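Ristell Stovetop Popcorn Pot

The Ristell is a lidded pot with a hand crank for popping corn on a home stove. Turning the crank moves a wire arm across the bottom, so the kernels keep rolling in the oil and fewer of them scorch. It works on gas and electric coil burners. It does not work on induction.

Pour in 2 tablespoons of oil and 75 grams of kernels, close both lid flaps, and set the burner to medium. Start cranking right away and keep a slow, even pace. When the crank gets hard to turn, the pot is full - take it off the heat and tip the popcorn into a bowl. Salt it there, as salt in the pot will scratch the bottom.

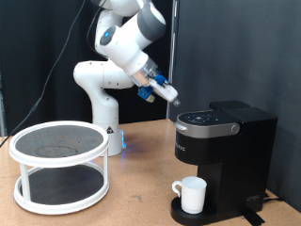
Can I make kettle corn in it?
Add 40 grams of sugar once the oil is hot, then the kernels, and crank a little faster than usual. Empty the pot as soon as the popping slows down. Sugar left inside sets hard and has to be soaked off.

Wash the pot by hand with warm water and dish soap. The wire arm lifts out after you loosen the nut under the crank. Dry all parts before putting them back together.

In the box: pot, lid, crank, wire arm, spare nut, and a recipe card by Efthymia Tzavaras with her brown butter and black pepper popcorn.

Replacement cranks and lids are sold separately. Parts for the older Pikitz pot do not fit the Ristell. Orders over $50 ship free.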